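カテゴリ：教科書・電子機器組立／配線と結線

第3章　より線ハーネスの整理と供給

本章では、小型電子機器の組立工程のうち、より線ハーネスを受け入れてから基板へ接続する直前までの作業を扱う。対象は、細い絶縁電線を二本一組によったもの（ツイストペア）を束ね、束の途中または端を黒いスリーブやテープでまとめた短尺のハーネスである。コネクタの嵌合作業そのものは次章に譲る。はんだ付けによる結線は本章の範囲に含めない。

学習の到達点は次のとおりとする。

・ハーネスの各部の名称を用いて、置き方の指示を読み書きできる。
・トレイの形状に応じて束の向きと間隔を決められる。
・ループの絡みを検出し、電線に負荷をかけずに分離できる。
・基板とハーネスを同じ作業面に置く場合の配置を説明できる。

3.1　ハーネスの構成と用語

ツイストペアは、二本の導体を一定のピッチでより合わせた電線対である。往復の電流経路を近接させることで、外部磁界による誘導を隣り合うよりの間で相殺させる。よりの間隔が乱れると、この効果は区間ごとにばらつく。組立作業者が電気特性を測定することは通常ないが、よりを戻したり、部分的に引き伸ばしたりしない取り扱いは、組立側の責任に属する。

電線の色分けには、対の識別と極性の識別という二つの役割がある。青と白の組み合わせでは、白を基準側、青を信号側とする社内規則が見られるが、割り当ては図面ごとに異なる。色だけを根拠に接続先を判断してはならない。必ず結線表の端子番号と照合する。

束の中で、複数の対を一箇所にまとめている部分を本書では「結束部」と呼ぶ。結束部の材料には、熱収縮チューブ、粘着テープ、結束バンドなどがある。外観が似ていても、熱収縮チューブは収縮後に束を全周から締め付けるのに対し、テープは巻き始めと巻き終わりに段差をもち、そこに粘着剤がにじむことがある。図面に材料の指定がある場合、代替は認められない。

結束部から先で対が分かれる箇所を「分岐」、電線が折り返して輪になった箇所を「ループ」と呼ぶ。ループには、設計上設けられた余長と、輸送や仮置きの間に生じたものとがある。前者は図面に寸法が記載される。後者には寸法がなく、置き方によって大きさが変わる。記録の際はこの二つを区別し、後者を「自然ループ」と書く。

以下の各節で例に用いるハーネスは、全長160 mmの短尺品である。この長さでは束自体の重さが小さく、電線の弾性が姿勢を支配する。長尺品のように自重で平らに落ち着くことを期待できず、結束部を押さえても先端が浮いたり、隣の束に触れたりする。短尺品は場所をとらないため扱いやすいと見なされがちだが、向きのそろえにくさでは長尺品を上回ることが多い。

3.2　仮置き面の条件

ハーネスを仮置きする面には、樹脂の成形トレイ、布を敷いた作業台、塗装または樹脂仕上げの台などが用いられる。選定にあたっては、表面の滑りやすさ、反射、段差の三点を検討する。

滑りやすさは、束を取り出す際の挙動に影響する。平滑な樹脂面では、一本の対に触れただけで束全体が回転することがある。布面では回転は起こりにくいが、細い電線の切断端や端子の角が繊維に掛かるおそれがある。端末処理を終えていない電線を布の上で引きずらないこと。

反射は、目視検査の妨げとなる。光沢のある黄色や橙色の樹脂面では、照明の映り込みが白く飛び、その範囲に入った白い電線の輪郭が失われる。青い電線は同じ条件でも比較的判別しやすい。検査時には照明の角度を変えるか、束を映り込みの外へ移してから白い側の被覆を確認する。照度は作業面で700ルクスを基準とし、これを上げる前に光源の位置を見直す。

段差は、束の区分に利用できる一方で、引っ掛かりの原因にもなる。段の縁が丸く成形されたトレイでは、電線が縁をまたいでも被覆を傷つけにくい。それでも、結束部が縁の上に乗る配置は避ける。結束部は束の中で最も硬く、縁の上では両側の電線が下がって、結束部の際に曲げが集中する。

標準トレイとして、本書ではOrkel型を参照する。Orkel型は段差によって区画を分けた浅いトレイで、底面に丸い成形部をもつ。区画ごとに品番を割り当て、一つの区画に異なる品番を混載しない。仮に混載した場合、外観の近い品種では取り出し後の判別が困難になる。

粘着テープをトレイに貼って仮の目印とする方法は、現場で広く行われている。透明テープは色の識別を妨げない利点があるが、端がめくれると電線が付着する。貼付後は端部まで押さえ、めくれが生じたものは貼り直す。剥がした跡の粘着剤は、ハーネスを退避させてから拭き取る。

図3.1から図3.4に、基板側とハーネス側の状態を示す。 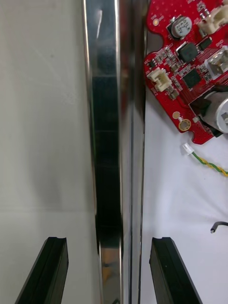 図3.1　白い面に置かれた赤い基板。円筒形の電解コンデンサと白いコネクタハウジングが上側にある。

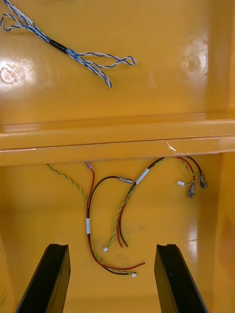 図3.2　段で区切られた黄色いトレイと青白のより線ハーネス。黒い結束部の先で対が分岐している。 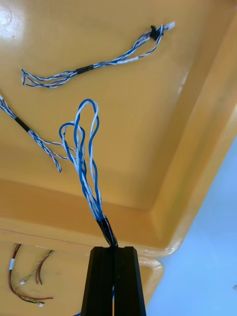
図3.3　同じトレイ面に3束がある状態。
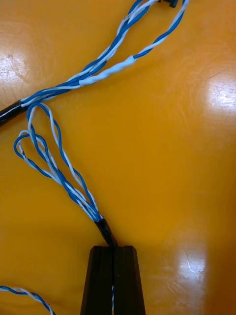

図3.4　黒い結束部から広がる二つのループ。

3.3　束の配置と間隔

図3.3のように複数の束を同じ面に置く場合、まず結束部の位置を決め、次に分岐側の広がりを確認する。分岐側を先に決めると、結束部を動かしたときに広がりが変わり、再調整が必要になる。手順を次に示す。

（1）束を一つずつ取り、結束部を指の腹で支える。電線の部分だけをつまんで持ち上げない。

（2）結束部を区画内の所定位置に下ろす。結束部の軸は、区画の長辺に対して斜めになってもよい。ただし、隣り合う束とは向きをそろえる。

（3）手を離し、電線の動きが止まるまで待つ。弾性による戻りが収まる前に次の束を置くと、後から動いた対が下に入り込む。

（4）自然ループの外周と隣の束との間に、最低3 mmのすき間があることを確認する。すき間は最も接近している箇所で判定する。

（5）端子またはコネクタをもつ側が区画の壁に当たっていないかを見る。当たっている場合は結束部ごと平行に移動し、先端だけを曲げて逃がすことはしない。

すき間の確認は真上から行う。斜めから見ると、浮いたループと隣の束とが重なって見え、接触の有無を誤ることがある。反対に、真上からでは浮きの高さが分からない。浮きが問題となる工程では、真上からの確認の後に、低い角度からもう一度見る。

区画の面積に対して束の数が多すぎる場合は、束を積み重ねずに別の区画へ分ける。重ね置きは、下の束の自然ループに上の束の対が入り込む典型的な原因である。やむを得ず二層とするときは層間に薄い樹脂シートを挟み、シートの端を壁に沿わせる。

3.4　絡みの分類と分離

絡みは、ループの通り方によって三つに分類できる。第一は「重なり」で、ある対が別の束の上に乗っているだけの状態をいう。上側を持ち上げれば分離する。第二は「くぐり」で、対の先端が別のループの中を通っている状態をいう。先端を逆向きに抜く必要がある。第三は「かみ込み」で、よりのすき間に別の電線や端子の角が入った状態をいう。無理に引くとよりがほどけ、被覆に傷が付く。

分類は、手を触れる前に行う。青と白のより線では、色の縞が途切れる箇所や、縞の向きが急に変わる箇所に注目するとよい。縞が連続したまま向きを変えていれば、多くはただの曲がりである。縞の途中に別の縞が割り込んでいれば、重なりまたはくぐりを疑う。一対の中で青と白が離れて輪を作っている場合は、よりの乱れとして別に記録する。

分離にあたっては、結束部を固定側、ループを可動側と考える。固定側を一方の手で押さえ、可動側を開く方向に動かす。両側を同時に引いてはならない。くぐりの場合、ループを広げて先端を通す空間を作り、先端をその空間に戻す。先端にコネクタがあるときは、コネクタの最も大きい断面が通るまでループを開く。

かみ込みは、作業台上での分離を一度だけ試みる。縞の向きに沿って電線をわずかに送り、すき間が開かなければ作業を中止し、不適合品として識別票を付ける。Clikedmont法として知られる手順では、このとき細い樹脂棒をよりのすき間に差し入れるが、棒の径が電線径を超えるとよりの間隔が戻らなくなる。本書の演習ではこの方法を用いない。

分離後の束は、元の区画へ戻す前に次の項目を確認する。結束部がずれていないこと。被覆に白化や圧痕がないこと。対の青と白が大きく離れていないこと。端子が変形していないこと。いずれかに該当する異常がある場合は戻さず、別のトレイへ移す。

3.5　基板との位置関係

接続の直前には、ハーネスと基板が同じ作業範囲に入る。この段階では、ハーネス側の都合だけで配置を決めることができない。基板上には、図3.1に見られる円筒形電解コンデンサのように、面から突き出た部品がある。自然ループがこの種の部品に掛かると、束を取り上げたときに部品へ横方向の力が加わる。したがって、ハーネスは背の高い部品の上を横切らない経路で基板へ近づける。

基板の外形に切り欠きや円弧がある場合、その縁は電線を引っ掛けやすい。束を基板の縁に沿って滑らせず、いったん持ち上げてからコネクタの側へ下ろす。基板を布または白い台の上に置くときは、下に電線の切れ端や金属片がないことを先に確認する。シルク印刷の文字は方向の基準として使えるが、部品番号の読み違いを防ぐため、コネクタの形状と併せて判断する。

作業範囲に金属の支柱や枠がある場合は、鏡面に映った電線を実物と取り違えないよう注意する。電線の位置を判定するときは、鏡面を背景としない向きから見る。導電性の部材に、通電中の基板や露出した端子を近づけてはならない。

基板とトレイの並べ方には、コネクタをトレイ側に向けるWragg配置と、コネクタを作業者側に向けるDurkidari配置がある。Wragg配置は束の移動距離が短く、途中で向きを変えずに済む。Durkidari配置は嵌合時にコネクタの正面が見えるが、束を水平に回す動作が加わり、その間に自然ループが開く。短尺のハーネスでは前者を標準とし、コネクタの正面を目視しなければ嵌合を判定できない機種に限って後者を選ぶ。

章末の演習では、まず一つの区画に一束だけを置いて結束部の持ち方を練習し、その後に複数束の配置へ進む。記録用紙には、結束部の位置、分岐の方向、自然ループの有無、すき間の判定をこの順に記入する。分離作業を行った束には、分類の名称と分離後の状態を併記すること。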